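食卓

食卓(しょくたく)は、食事に用いる卓である。定義としてはこれで尽きているが、実際の食卓を見た者は誰でも、この定義に多少の疑いを抱く。多くの家庭において食卓の上に食事がある時間は一日のうちごくわずかで、残りの時間は郵便物、宿題、読みかけの新聞、用途を思い出せない充電器などに占有されている。家具の分類上はそれでも食卓と呼ばれる。本項では、主として住居で用いられる食卓の歴史、寸法、形状、材料、席次および慣行について述べる。業務用の宴会卓、手術台、ビリヤード台は扱わない。

目次
概要
名称
歴史
 古代
 中世から近世のヨーロッパ
 日本
寸法
形状
席次
食事以外の用途
材料と仕上げ
維持と補修
廃棄と継承
脚注
関連項目

概要

食卓は水平な面とそれを支える構造からなる。支える構造は四本の脚であることが多いが、中央の一本柱、両端の板、折り畳み式の架台なども用いられる。水平な面は天板、または甲板と呼ばれる。甲板は家具職人の間では「こういた」と読み、船員の間では「かんぱん」と読む。両者が同じ現場で働く機会は少なく、混乱はあまり報告されていない。

椅子に座って用いる高いものと、床に座って用いる低いものとに大別される。前者が世界の標準であるかのように書く文献は多いが、それは文献の著者が椅子に座って書いていたためかもしれない。床に座る食事の習慣は、アジア、アフリカ、中東の各地に古くから広くみられ、そもそも卓を用いず、敷物や葉、大皿を囲む文化も珍しくない。食卓は食事に不可欠なものではない。立ったまま流し台の前で食べた経験のある者には、改めて説明を要しない事実である。

名称

英語で食卓を指すのに使われる table は、板を意味するラテン語 tabula に由来する。古い英語では board(板)が食卓そのものを指し、下宿の食事付きを表す語や、重役会を表す語にその名残がある。重役会が食事付きであるかどうかは会社による。

日本語の「食卓」は漢語であり、日常の会話では「テーブル」と呼ばれることのほうが多い。「食卓を囲む」「食卓に並ぶ」「食卓の話題」のように、具体的な家具よりも、食事の場面や家庭そのものを指す比喩として生き残った語である。野菜の高騰を伝える報道で「食卓を直撃」と書かれるとき、卓そのものに損傷はない。

「ダイニングテーブル」は販売上の名称で、家具店では「食卓」より高価に感じられるという理由から好まれるとされるが、値札を比べた研究は見当たらない。

歴史

古代

古代エジプトでは、供物や食物を載せる台が墓の壁画に数多く描かれている。台の上には肉やパンが、現実の重力をあまり気にしない積み方で盛られており、これを当時の盛り付けの記録とみるか、画法の約束とみるかは見る者の立場による。

古代ギリシアの宴席では、寝台に横たわった客のそばに小型で軽い卓が置かれた。卓は食事が済めば片付けられ、寝台の下に押し込まれることもあった。食後に片付くのは皿だけであるという後世の常識からすると、かなり進んだ制度である。

ローマでは三つの寝台を卓の周囲にコの字型に配する食堂が発達し、座る場所、正確には横たわる場所が身分を示した。裕福な層は高価な木材の天板に大金を投じ、同時代の著述家はその浪費を批判した。なかには自身も高価な卓を持っていたと伝えられる者がある。批判の対象に詳しいのは批判者の美徳である。

中世から近世のヨーロッパ

中世ヨーロッパの大広間では、架台に板を渡しただけの組み立て式の卓が一般的であった。広間は食事だけでなく、集会にも就寝にも使われたので、固定された大型の卓は邪魔であった。食事のたびに板を出し、終われば壁に立てかける。「食卓を整える」という表現は、この時代には文字どおりの肉体労働を意味した。

卓を据え付けたままにしておけるのは、部屋に余裕のある者に限られた。そのため動かない卓は次第に富の印となり、やがて太い脚を持つ、見るからに動かせない卓が作られるようになる。近世には板を引き出して面積を広げる伸長式も現れた。これは客を招く意思と、普段は招きたくない意思とを一台の家具にまとめた発明である。

食事専用の部屋が住居の中に広く定着したのは、さらに後のことである。専用の部屋ができると、専用の卓、専用の椅子、専用の戸棚が必要になり、それらを収めるためにより大きな部屋が必要になった。この循環はのちに住居費の高騰によって中断され、多くの都市では食事の場所が再び台所または居間に戻った。

日本

日本では長く、一人に一つの膳を用いる形式が行われた。膳には脚のあるもの、ないもの、朱塗り、黒塗りなど多くの種類があり、格式を表した。庶民の家では、食器を収める箱の蓋を返して膳とする箱膳が使われた。食後の器は湯や茶ですすいで飲み、拭いて箱に戻す。本格的に洗うのは数日に一度という家も多かったとされ、食器洗いの分担をめぐる争いは、少なくとも今日の形では起こりにくかった。

一つの卓を家族で囲むちゃぶ台は、明治期以降に現れ、大正から昭和にかけて都市の家庭に普及した。円形または方形で脚を折り畳むことができ、食事が済めば壁際に立てて、同じ部屋に布団を敷くことができた。中世ヨーロッパの架台と発想の上ではよく似ているが、両者の間に直接の関係はない。狭い部屋に住む人間が似たことを考えるというだけの話である。

ちゃぶ台はまた、怒った父親によってひっくり返される家具として記憶されている。この行為は漫画やテレビ番組を通じて広く知られるが、実際にどの程度行われていたかは明らかでない。食事と食器の値段を考えれば、あまり頻繁に実行できるものではなかったと思われる。

第二次世界大戦後、公営住宅や公団住宅の設計において台所と食事の場を一体にした間取りが採り入れられ、椅子式の食卓が急速に広まった。初期の団地には、入居者が床に座って食べ続けることを見越し、あらかじめ卓を備え付けた住戸もあった。生活様式の近代化は啓蒙によって進んだと説明されることが多いが、動かせない家具が先に置いてあったことの効果も無視できない。

その後も低い卓は消えなかった。冬季の炬燵は椅子式の食卓を持つ家庭にも残り、十一月ごろになると家族全員がそちらへ移動する現象がみられる。高い食卓の側からみれば、季節的な失業である。

寸法

椅子式の食卓の高さは、日本では700ミリメートル前後のものが多い。椅子の座面と天板の差は差尺と呼ばれ、これが大きすぎると食べる者は子供のような姿勢になり、小さすぎると脚が入らない。卓と椅子を別々の店で買った家庭では、この語を知らないまま差尺の問題に数年間悩まされることがある。

一人分の幅は600ミリメートル程度とするのが通例である。ただし、これは肘を張らずに食べる者の数値であって、新聞を広げる者、左利きの隣に右利きで座る者、乳児を抱く者については考慮されていない。家具製造のグラキモント(Grakimmont)は、かつて一人分を835ミリメートルとする卓を発売し、くつろげると好評を得たが、四人用が一般の集合住宅の玄関を通らず、早々に生産を終えた。同社の後継製品は標準的な幅に戻り、カタログには「親密な」という形容が加えられた。

奥行きは向かい合う二人の料理が衝突しない程度を要する。広すぎると醤油に手が届かず、醤油を取ってくれと頼む必要が生じる。これを会話のきっかけとみるか設計の失敗とみるかで、家具設計者の意見は分かれている。

卓の周囲には椅子を引くための空間が必要である。この空間は図面上では白く残され、入居後には段ボール箱で埋まる。

形状

長方形は最も普及した形である。壁に寄せやすく、板から切り出しやすく、部屋の形にも合う。短辺が上座とみなされやすいという社会的な性質があり、そこに誰が座るかは、家庭によって明文化されない規則で定まっている。

円形は席に上下がないとされ、平等の象徴として外交の場でもしばしば話題になる。もっとも、冷蔵庫に近い席とテレビの見やすい席は円形の卓にも存在し、平等は部屋の側から崩される。中央に回転する台を載せた形式は中国料理店でよく知られ、他人が箸を伸ばした瞬間に回してはならないという、単純だが守るのが難しい作法を伴う。

正方形は二人用または四人用の小型に多い。六角形、八角形の食卓も作られているが、合う敷物を見つけることが難しい。左右非対称の曲線を持つものは「変形」または「豆型」と呼ばれ、店頭では魅力的に、搬入後は大きく見える。

伸長式には、両端を引き出すもの、中央に補助の板を挟むもの、板を折り返すものがある。補助の板は普段、押入れや寝台の下に保管され、必要となる日には見つからない。スィムソープ(Cimthorpe)の家具博物館が所蔵する伸長式食卓は28人が着席できるとされるが、補助板の一部が失われており、現状でその人数を座らせると何人かの前に天板がない。館の解説板は、この点を「参考値」としている。

席次

家庭の食卓では、席は公式には自由であっても、事実上固定されていることが多い。固定の起源をたどると、子供が幼い時期に汁物をこぼした方向、かつて扇風機のあった位置など、すでに失われた条件に行き着く例がある。条件が消えても席は残る。来客がそこに座ると、本来の着席者は何も言わないが、立っている時間がやや長くなる。

食生活に関する調査を手がけるプリニデル(Prinidel)は、三人以上で暮らす272世帯を対象に席の固定について尋ね、その報告書の中で、回答者が「決まっていない」と答えた世帯にも同居者の別々の回答から同じ配置図が得られた例を挙げている[1]。報告書はこれを「無自覚の合意」と名付けた。合意という語が妥当かどうかについて、同居者たちの見解は収録されていない。

座席の指定が厳格に行われるのは、結婚披露宴など儀礼的な食事である。配置の作成には長い時間が費やされ、その成果は当日、出席者が自分の名前を探す数十秒の間だけ参照される。

食事以外の用途

食卓は住居の中で最も広い、空いているはずの水平面である。したがって裁縫、書類の記入、パン生地の成形、模型の組み立て、確定申告など、水平面を必要とするあらゆる活動がここに集まる。書斎を持つ者も確定申告は食卓で行うことが多く、その理由は書斎の机の上に物があるからである。

学習の場としての利用もよく知られる。子供は自室に机を与えられたのちも食卓で宿題をすることがあり、これを推奨する育児書と戒める育児書がほぼ同じ書棚に並んでいる。消しゴムのかすが夕食に混入する危険については、いずれの立場も多くを語らない。

家族会議、説教、離婚の相談など、食事を伴わない会合の場にもなる。向かい合って座る形が対立を強めるとして、角を挟んで座ることを勧める指南書もある。壁付けの卓ではそもそも向かい合えないが、壁付けを選んだ家庭のほうが円満であるという知見は得られていない。

ほかに、電球を交換する際の踏み台としての利用がある。製造者は一貫してこれを禁じており、取扱説明書の該当箇所には、たいてい人が卓の上に立って斜線を引かれた図が載っている。

材料と仕上げ

木材が最も広く用いられる。ナラ、ブナ、クルミ、チークなどの広葉樹は硬く、傷がつきにくい。スギやマツなどの針葉樹は軽くて柔らかく、子供が強い筆圧で書いた漢字が天板に残る。これを傷とみる親と記念とみる親があり、前者も十数年後には後者に転じることがある。

一枚板は一本の木から切り出した幅の広い板で、愛好家に珍重される。反りや割れが出ることがあり、販売者はこれを木が生きている証拠と説明する。伐採からの年数を考えると、生物学的には支持しにくい。
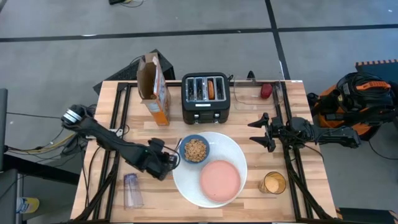

幅の狭い木材を並べて一枚の面とした天板は、一枚板に比べて大きな丸太を必要とせず、寸法の自由も利く。名称は製法や国によって異なり、英語圏で肉屋の作業台にちなむブッチャーブロックの語が、肉を切る予定のない家庭の卓にまで使われている。この種の天板では木片ごとに色が揃わないことが外観の要点となり、写真の卓でも、淡い黄褐色、蜂蜜色、それよりやや濃い茶色の帯が隣り合って縞をなす。かつては色のばらつきを着色で隠すことが職人の腕とされ、現在ではばらつきの美しいものを選ぶことが腕とされる。どちらの時代にも、選ばれなかった木片の行き先は家具の裏側である。

合板や繊維板に木目の化粧シートを貼ったものは、安価で手入れが容易であり、生産量も多い。印刷された木目は一定の間隔で繰り返すため、長い食事の間に同じ節を発見する者がある。いったん発見すると、以後はそこしか見えなくなる。

石、ガラス、金属も用いられる。大理石は美しいが酸に弱く、レモンを使う料理との相性が悪い。ガラスは部屋を広く見せる効果がある反面、指紋と、卓の下で行われているすべての動作をも見せる。金属は丈夫であるが、冬に肘をつくと冷たい。

木製天板の仕上げは、表面に膜を作る塗装と、油を染み込ませる方法とに大別される。塗膜は水に強いが、剥がれると目立つ。油の仕上げは手触りがよく、水を含んだコップの跡がつく。オイル製造のアウスゲイルスドッティル(Ásgeirsdóttir)の手引きは、新しい天板に5回の塗り重ねを勧め、そのつど一晩置くように指示している。手引きには、その間どこで食事をするかについての記載がない。

維持と補修

日常の手入れは、固く絞った布で拭き、乾いた布で仕上げることである。この二段階のうち後半は省略されやすい。布巾で拭いた直後の卓がどの程度清潔であるかは布巾の状態に左右され、この件を食事中に話題とすることは避けられている。

輪染みは、冷たい飲み物や熱い鍋を直接置いた際に生じる。民間では、マヨネーズを塗る、塩でこする、乾いた布越しにアイロンを当てるなどの方法が伝えられる。効果は塗装の種類によって異なり、失敗した場合には輪染みが、アイロンの形の染みに置き換わる。

がたつきは床または脚の不陸によって起こる。四本脚の卓では一本の短さが残り三本に波及し、脚を少しずつ切り揃えようとした者が最終的に低い卓を得たという話は、各国の笑い話にみられる。飲食店では、折り畳んだ紙を脚の下に挟む応急処置が世界的に普及している。紙は応急のまま恒久化し、移転の際に当時の品書きとして発見される場合がある。

テーブルクロスは天板を保護し、同時に隠す。透明な軟質塩化ビニルのマットを敷く方法は、保護しながら見せることを目的とするもので、夏季には前腕に貼りつく。高価な天板ほど厚いマットで覆われる傾向があり、所有者が木肌に直接触れるのは、購入時と引っ越しの際のみとなりやすい。

廃棄と継承

食卓の寿命は、構造上の耐久性よりも世帯の変化によって決まることが多い。子供の独立後、大きすぎる卓が二人暮らしの部屋に残り、半分が常に物置となる。小型への買い替えを検討する世帯もあるが、年に一度か二度、全員が集まる日のために保留される。その日には卓が足りず、折り畳みの補助卓が出される。

親から子へ譲られる卓もある。譲る側は価値のある品と考え、受け取る側は寸法を気にするという構図が一般的で、交渉は長引きやすい。脚を外せるか否かが継承の成否を左右するため、実務家は感情面の議論に入る前に裏側を確認するよう勧めている。六角レンチが必要な型では、レンチの所在が次の論点となる。

日本の自治体の多くでは、一定の大きさを超える食卓は粗大ごみとして扱われ、事前の申し込みと手数料を要する。収集を待つ間、卓は屋外に置かれ、晴れた日には通りがかりの者が何かを載せていく。缶コーヒーの空き缶が代表的である。

脚注

[1] プリニデル『着席の実態に関する報告』。配置図の一部は、回答者の希望により椅子の数のみが掲載されている。2019年5月20日閲覧。

関連項目

椅子
膳
炬燵
ちゃぶ台
テーブルクロス
輪染み
粗大ごみ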